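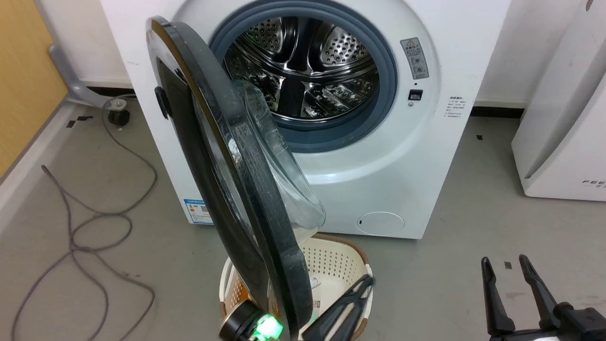 2. Planning and budgeting for a laundry station

Read this section before you order a robot, a washing machine or any accessories. It covers the Rusa two-arm mobile unit fitted with standard parallel grippers. If you are buying the single-arm unit, skip to Section 3.

2.1 Before you request a quote

1. Choose the washing machine first. The robot is set up for the machine, so a change of machine after the order is placed means a new set-up visit and a new charge.

2. Choose a front-loading machine with a door that swings wide open and stays where it is left. Doors that drift shut need a door stop, sold separately.

3. Write down the make, model and door hinge side of the machine. Left-hinged and right-hinged doors use different approach settings.

4. Measure the height from the floor to the lower lip of the drum opening. Enter it on line 3 of the Site Planning Sheet.

5. Measure the clear floor in front of the machine with the door fully open. The robot base and the basket must both fit in this space.

Note: Take measurements with the machine in its final position. Hoses and plugs behind the machine often push it forward from where the floor plan shows it.

2.2 Choosing a basket

Use a rigid plastic basket with an open top and a firm rim. A basket with small openings in the sides is fine. Soft fabric hampers fold under the fingers and are not supported.

The basket goes on the floor under the open door, close to the front of the machine. Check that its rim clears the bottom of the door. If it does not, choose a lower basket before you consider raising the machine.

Buy 2 identical baskets for each station. When one is damaged, the spare can go into service without a new calibration.

Caution: Do not let the gripper fingers rest on the door glass or pull on the rubber door gasket. Damage to the gasket is not covered by the robot warranty and is usually not covered by the washing machine warranty either.

2.3 Floor and room

1. Walk the route from the charging dock to the machine. Remove rugs and thresholds, or budget for ramps.

2. Route all cables along the wall. A coil of cable on the floor can catch the base. Cable covers are not included with the robot and should be listed as a separate item.

3. List every stand, cabinet and appliance beside the washing machine on the Site Planning Sheet. The arms need room on both sides to reach the door, and furniture moved in later will shorten that reach.

4. If floor marks are used for positioning, use matte tape. Allow one roll per station.

Note: Warning labels on the front of the washing machine must stay readable. Do not place position markers over them.

2.4 What to include in the budget

Robot unit with two arms, grippers and charging dock
Set-up visit (one per washing machine)
Spare finger set, Tapley size 2
Baskets, 2 per station
Cable covers and matte tape
Operator training, one session
Annual service plan

Finger pads are the part you will replace most often. Plan on 100 operating hours per set when handling towels and sheets. Items with zippers or metal buttons shorten this.

The service plan does not include finger pads or batteries. Sites that skip the plan pay for each call separately, including travel from the Trimholm depot.

Caution: Do not budget for unattended operation. A trained operator must be in the room whenever the arms are powered. Include this person's hours in the running cost.

2.5 Lead times

Robot units ship 57 days after the signed order and the completed Site Planning Sheet have both been received. An incomplete sheet holds the order. Dundura service plans start on the day of the set-up visit.

If your budget year closes at the end of June, send the order early enough for the set-up visit to be invoiced in the same year. The visit cannot be billed in advance.

2.6 Approval

Send the completed sheet to Jade Parsons in Site Planning. Questions about washing machine models go to Jae-in Oh in Applications before the order is signed.

Section revised 10/16/20. Replaces all earlier versions of Section 2.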